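Housekeeping and Changeover Assistant (part-time)

Clirida Holiday Lets, Viltham

Closing date: 25 August 2018

Clirida Holiday Lets looks after self-catering houses and flats in Viltham and the villages on the coast road. We manage the bookings, the cleaning, the linen and the small repairs for owners who mostly live elsewhere. We are looking for a housekeeping and changeover assistant to join the Viltham team.

The job

You will get properties ready between one set of guests leaving and the next arriving. Guests check out by 10am and the new ones can come in from 4pm, so the work has to be done in the hours between. On a normal changeover day you will be given two or three properties. The larger houses are done in pairs. The flats at Fulix Court are small and are usually done by one person.

Your duties will include:

Stripping and making beds, including cots and sofa beds
Cleaning kitchens, bathrooms and living areas to our written checklist
Emptying and wiping out fridges, ovens and microwaves
Taking used linen to the store on Cheung Street and collecting clean sets
Putting out towels, tea, coffee, soap and toilet rolls
Checking crockery and glasses and replacing anything chipped
Reporting damage, faults and lost property on the same day
Putting bins and recycling out on the right day for the street
Light outdoor work such as sweeping steps and wiping down garden furniture

You will not be asked to do laundry. This goes to an outside firm, but you will need to bag it and label it correctly. Mixed bags come back to us unwashed and we are charged for them.

Between changeovers there is some deep cleaning, mostly from the autumn half-term onwards. This covers carpets, curtains, mattress turning and the insides of cupboards. Windows above the ground floor are done by a contractor.

Hours

The post is part-time and permanent after a trial period of 6 weeks. Saturdays are the main changeover day and you must be able to work them, apart from those you book as holiday. The other days are Monday and Friday. From June to the end of the school holidays the hours are longer and we may ask you to take an extra day. In winter the work drops off. To even this out we pay an equal amount each month, worked out over the year, and the hours are checked every quarter.

Holiday can be taken at any time outside the school summer break. We close the office between Christmas and New Year, but several properties are let over that week and staff who work it are paid at time and a half.

Pay and other terms

We pay above the minimum wage for all ages, and the rate for this post will be given to everyone invited to interview. Pay goes into your account on the last working day of the month. Travel between properties is counted as working time. If you use your own car we pay mileage. There is also a company van which can be driven by staff over 25 with a clean licence.

Staff who stay for a full season receive a payment of £166 in the October wages. Polo shirts, aprons, gloves and all cleaning products are supplied. You will need your own flat, closed shoes.

What we are looking for

You do not need to have done this kind of work before. We will show you how we want things done, and you will work alongside another member of the team for your first four changeover days.

You must:

Be aged 18 or over
Be able to lift and carry linen bags up and down stairs
Be able to follow a written list and tick it off accurately
Have a mobile phone on which you can send photographs and messages
Be on time
Have the right to work in the UK

It would help if you:

Can drive and have the use of a car
Have worked in a hotel, guest house, care home or school
Live in Viltham or on the 613 bus route

Several of our houses take dogs. If you have an allergy to animals please say so on the form and we will try to plan your work so that you are not sent to them. We cannot promise this in July and August.

You will be holding keys to other people's homes. We ask for two references, one of which should be from an employer, teacher or someone else who has known you in a formal setting. Family members cannot act as referees. A basic criminal record check is carried out before you start and we pay for it. A conviction does not rule you out and will be talked through with you in private.

How to apply

Application forms are available from our office at 6 Cheung Street, Viltham, or can be posted to you. The office is open from 9am to 5pm on weekdays. Please fill in every section. A CV can be attached but we do not accept one in place of the form.

Forms must reach us by the closing date. Anything put through the letterbox that day will be accepted. Interviews will be held at the office in the fortnight after that. They last half an hour and there is no practical test, but we will walk you round one of the nearby flats so that you can see the standard of finish we expect and ask questions.

We write to everyone who applies, whether or not they are invited for interview. Forms from unsuccessful applicants are kept for six months and then shredded. If you would like us to get in touch about seasonal work next year, tick the box on the last page.

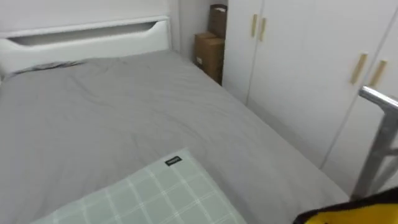 Bed with grey fitted sheet and white headboard.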